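Looking after cloth table covers and unpacking the shopping

A printed cotton cloth will last for years on a kitchen table if the stains are dealt with the same day. Most of the ones that end up as rags were put through a hot wash with the mark still in them, and heat sets tea, fruit juice and tomato for good.

Before you wash

Shake the cloth outside. Scrape off anything solid with the back of a butter knife, working from the edge of the mark to the middle. Run cold water through the stain from the wrong side, then rub in a little dishwashing liquid and leave it for half an hour. For grease, use the detergent first and the water second.

Citrus is worth watching. A dribble of orange juice dries almost clear on a pale background and turns brown under the iron months later. Rinse it even if you can't see it.
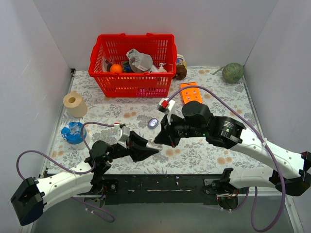
Wash on cold or warm, with similar colours, and turn the spin down to 1000 if your machine lets you choose. The Petersen front loader at our place goes straight to 1400 unless told otherwise, and it puts creases in cotton that take ages to iron out. Dry in the shade. Full sun will fade a printed flower in one summer.

Unpacking on the table

1. Put cold things away first, straight from the bag. Milk and meat shouldn't sit out while you sort the pantry.

2. Stand pump bottles upright and check that the head is locked. Most turn clockwise to close. If one has leaked, wipe it down with a damp cloth before it goes in the cupboard, or it will leave a ring on the shelf.

3. Keep fruit away from soap and cleaning products. Loose oranges pick up the smell through the skin. They keep for a couple of weeks in the crisper. 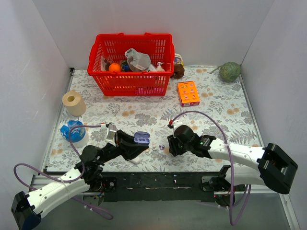
4. Flatten plastic bags and fold them in thirds. A shoebox holds plenty. Anything with a hole in it goes to soft plastics collection, if your council has one.

5. Wash a plastic basket every month or so in warm soapy water. An old toothbrush gets into the slots. Rinse it and leave it upside down to drain.

Ironing

Iron on the wrong side while the cloth is still slightly damp, and do the hems last.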